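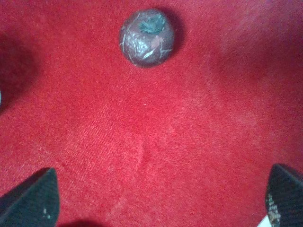

그리퍼 손가락 패드는 언제 갈아야 하나요?
표면 무늬가 손톱에 걸리는 느낌이 없어지면 갑니다. 사이클 수만 보고 갈면 너무 이르거나 너무 늦을 때가 많아서, 저는 손톱으로 먼저 긁어 보고 기록장은 그다음에 펼칩니다.

로봇 셀 유지관리 실습, 다섯째 시간 유인물
작성 2023년 5월 16일

지난 시간에 전원 내리는 순서까지 했으니까 오늘은 바로 손가락부터 들어갑니다. 우리 실습실 셀 이름이 Vuko인 건 다들 아시죠? 팔 끝에 평행 그리퍼가 달려 있고, 손목에 작은 카메라가 하나 붙어 있고, 작업면에는 빨간 천이 깔려 있습니다. 오늘 볼 곳도 딱 그 세 군데예요. 손가락, 카메라, 천. 제어반 쪽은 다음 시간에 Cormac Ní Bhriain 선생님이 맡으시니까 저한테 물어보셔도 시원한 답은 안 나옵니다 ㅎㅎ

1. 손가락 패드

먼저 비상정지 누르고, 에어 밸브 잠그고, 잔압 빼고. 이건 매번 합니다. "잠깐만 볼 건데요" 하는 분이 꼭 계신데 잠깐 볼 때도 합니다.

패드는 손가락 안쪽 면에 붙어 있습니다. 검은 바탕이라 허옇게 벗겨진 자리나 묻은 부스러기가 눈에 잘 띄는데, 둘을 구분하는 게 첫 번째 일입니다. 마른 천으로 한 번 닦아 보세요. 닦여 나가면 먼지고, 그대로면 닳은 겁니다. 알코올은 그다음에 조금만 쓰세요. 처음부터 흥건하게 부으면 접착면이 들떠서 멀쩡한 패드까지 갈게 됩니다. (제가 작년 11월에 그렇게 한 세트를 버렸어요. 아까워라!)

좌우는 반드시 같이 갑니다. 한쪽만 새것이면 두께가 달라져서 물체가 한쪽으로 밀리고, 그러면 멀쩡하던 중심 보정값까지 다시 잡아야 하거든요. 기록장에는 교체할 때의 사이클 수를 적습니다. 지난번 세트는 2,959회에서 갈았습니다. 이 숫자를 기준으로 외우지는 마시고요, 무슨 물체를 잡았느냐에 따라 한참 달라집니다. 껍질이 매끈한 건 패드가 오래가고, 모서리 있는 건 금방 먹습니다.

볼트는 대각선으로 조금씩 번갈아 조이세요. 한쪽을 끝까지 조이고 반대쪽으로 넘어가면 손가락이 살짝 비틀린 채로 고정됩니다. 눈으로는 잘 안 보이는데, 카메라로 보면 손가락 끝 높이가 좌우로 어긋나 있어요.

2. 손목 카메라

카메라 위치는 손가락 끝 두 개가 화면 아래쪽 양 구석에 대칭으로 들어오게 맞춥니다. 손가락이 아예 안 보이면 너무 들린 거고, 화면 가운데까지 올라오면 너무 숙인 겁니다. 브래킷 나사를 반 바퀴 풀고 손으로 살살 돌려 가며 맞추세요. 다 풀면 안 됩니다! 케이블 무게 때문에 카메라가 뚝 떨어져서 처음부터 다시 해야 해요.

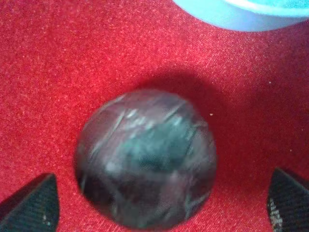

그다음이 초점인데요, 우리 카메라는 고정초점이라 렌즈를 직접 돌려서 맞춥니다. 기준 거리는 200 mm로 통일했어요. 자를 대고 그 거리에 인쇄물을 하나 놓은 다음 글자가 제일 또렷한 데서 멈추고, 렌즈 고정 링을 잠그면 됩니다. 물체에 바짝 다가갔을 때 좀 흐려지는 건 고정초점 특성이라 렌즈를 또 건드릴 일은 아닙니다. 여기서 욕심내서 가까운 쪽에 맞추면 이번에는 멀리 있는 물체를 못 찾습니다. 빠르게 움직일 때 번지는 건 또 다른 문제라서, 팔을 세워 놓고 한 장, 움직이면서 한 장 찍어서 비교해 보시면 원인이 갈립니다.

조명은 80 퍼센트로 두세요. 더 올리면 반들반들한 물체에 하얗게 빛이 맺혀서 인식이 흔들립니다. 물체 옆으로 지는 그림자도 꼭 보시고요. 팔 그림자랑 물체 그림자가 겹치면 소프트웨어가 둘을 한 덩어리로 잡을 때가 있어요. 그럴 때는 문턱값부터 만지지 말고 등 각도를 먼저 바꿔 보세요. 저는 이 순서를 거꾸로 해서 오후를 통째로 날린 적이 있습니다.

3. 바닥 천

은근히 말썽이 제일 많은 게 천입니다. 결이 있는 천은 쓸린 방향에 따라 같은 빨강인데도 어디는 허옇고 어디는 진하게 보입니다. 사람 눈에는 별것 아닌데 색으로 배경을 빼는 프로그램은 여기서 헤매요. 실습 시작 전에 솔로 한 방향으로 쭉 빗어 주시고, 접힌 자국은 천을 걷어서 펴고 다시 까세요. 깔아 놓은 채로 다리면 밑판이 상합니다.

보풀이나 작은 흰 티는 돌돌이로 떼면 됩니다. 한두 점 남은 건 괜찮아요. 인식 프로그램에서 면적이 17 픽셀 아래인 덩어리는 버리게 해 놨으니까, 그보다 크게 잡히는 것만 신경 쓰시면 됩니다. 담는 통을 다른 색으로 바꾸고 싶으면 빨강 계열만 피해 주세요. 통 위치를 옮겼을 때는 티칭 포인트도 같이 다시 찍어야 하는데 이걸 자꾸 잊어버리시더라고요. 저도요.

4. 다시 켜기

에어 먼저, 그다음 제어 전원, 비상정지 해제는 맨 마지막. 켠 다음에는 저속 모드로 빈손 개폐를 몇 번 시켜 보고 소리를 들으세요. 칙칙 새는 소리가 나면 십중팔구 피팅이 덜 꽂힌 겁니다. 소리가 괜찮으면 둥근 물체 하나를 놓고 집었다 내려놓기를 돌립니다. 둥근 걸로 하는 건 손가락이 비뚤면 물체가 바로 굴러 나가서 티가 확 나기 때문이에요. 모서리 있는 물체는 웬만큼 비뚤어도 그냥 잡혀 버립니다.

다음 시간까지 해 올 것
조별로 기록장 한 쪽씩 채워 오세요. 패드 상태, 볼트 확인, 초점 거리, 조명값, 천 상태 순서로요. 1조는 패드 교체까지 직접 해 보고, 나머지 조는 점검만 합니다. 예비 패드는 Deter 표시가 있는 서랍에 있고, 육각 렌치는 쓰고 나서 제발 제자리에 좀 걸어 주세요. 3 mm짜리가 또 없어졌습니다.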